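Search the diary Go

Flirnthorpe, February, 7.40 p.m.

Sitting room again. The old sofa went in the morning and the Grulleck is now against the long wall, where it leaves 70 cm clear to the door. I had allowed less on the plan and the drawing has been corrected.

Fitted the feet first, then checked for level along the front rail. The left end was low. One felt pad under the rear foot brought it up and a second was too much, so one it is. The floor falls towards the window in this room and always has.

Read the care leaflet through. The cover is to be vacuumed with the soft brush on low suction, along the seams, and kept out of direct sun. No steam. The headrests are padded and firmer than the seat, which I noted in the shop and note again now. Sitting upright, the top edge meets the back of my head. Slouching, it does not.

Cushions next. I had ordered 2 from Vrabec in blue against the cream, on the grounds that a cream cushion on a cream sofa gets sat on.

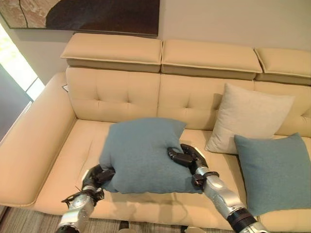

Catherine Swanson holds that a square cushion should go on its point against the back, and that laying it flat to the headrest makes the place look like a waiting room. She also thinks the blue will fade before the cream marks. I tried hers on the point. It slid down within a minute of my sitting beside it. Flat to the back it stayed put for the length of the news, so flat is how it will stay until she next visits.

Filling: the label gives 435 g of feather, which compresses to very little under the elbow. A good shake by the corners restores most of it. If it goes lumpy I shall try the foam inners from Donside, though they are dearer and the zips are said to be poor.

Outstanding: throw for the arm nearest the radiator, the lamp flex, and the mark on the skirting where the old frame rubbed. Paint for the last is in the shed, if it has not frozen.

Bed at ten. Back slightly stiff from the lifting.

Last updated: February
Contact | Copyright Flirnthorpe Diary | Back to top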